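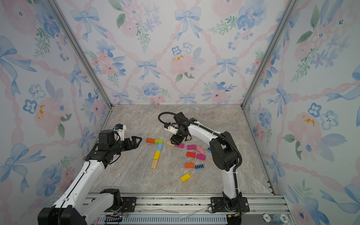
Coloured wooden blocks against peonies, blue bows and pink ribbon.

Home Features Play Interiors Archive Search

The woman who runs the Clusine block library in Retcombe has 1,729 wooden blocks in her care and will happily talk about any of them. I had planned on a quick chat. I came away with two pages of notes on blue paint alone, and a strong wish to sit on the floor and build something.

"People expect me to like the fancy ones best, the arches and the turrets," she says. "I do like them! But give me a plain little oblong in a good loud colour and I'm happy all afternoon. You can do anything with an oblong. It's a wall, it's a loaf of bread, it's a bus."

She started lending blocks 26 months ago, after buying a job lot at a house clearance in Flunen. There were 90 in that first box and no two children have used them the same way, which still delights her. Families take a bag home, keep it as long as they like, and bring it back when the building has stopped. The bags are made up by eye, with plenty of pink and orange and always a few blues.

And then there is the wallpaper. She is very fond of a busy background, and the one she talks about most is a watercolour pattern of pale pink ribbons crossing on the slant, with soft blue bows where they meet and pink peonies and little blue flowers in between. She calls it Wannasri, after the street where her aunt lived.

"My aunt had bows on everything. Curtains, cushions, the lot. When I saw that paper I thought, oh, there she is. I know you're meant to put bright toys against something plain, and I've seen it done and it looks lovely, but I'd miss the flowers. A red block next to a peony looks even redder, I swear it does."

The floor pattern is a calmer affair, grey and beige like marble. She wanted something quiet underfoot, as the colours have enough to argue with already.

I ask about the blocks with windows, and she lights up.
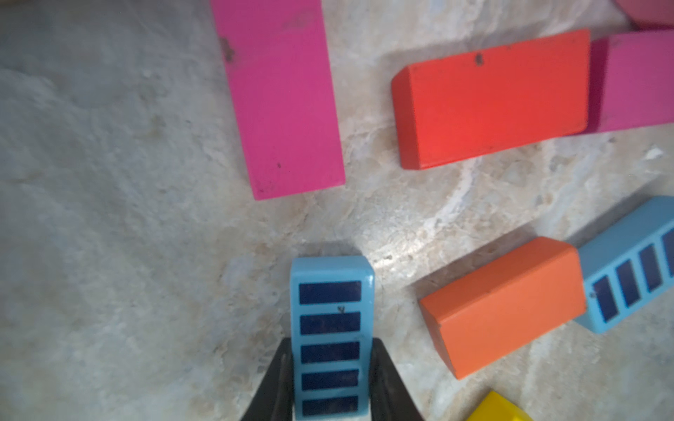
"Those are the ones that go out first, every single time," she says. "Light blue with the dark navy panes. Stand one on its end and you've got a tower block, lay it down and it's a train carriage, and I've had long conversations with four-year-olds about which it really is. I don't take sides."

She is just as keen on the battered ones. Chips and worn edges don't bother her in the least, so long as there's nothing sharp, and she has never repainted a block just to make it look new. I suggested that some people might want a tidier set. She laughed at that.

"Then they can buy one! A chip tells you it's been in a tower that fell over. I wouldn't swap my old pinks for anything. You get to know them, you know? There are pinks that are nearly red and pinks that have faded right off, and I like having them all in together."

Cleaning is a barely damp cloth and then a dry one. She doesn't soak them, having ruined a batch in her first May by leaving them in the sink while she answered the phone. She still has those, in a drawer.

Bags can be borrowed by anyone in Retcombe, and there are 55 of them, so the wait is never long. Ask for windows if you want windows.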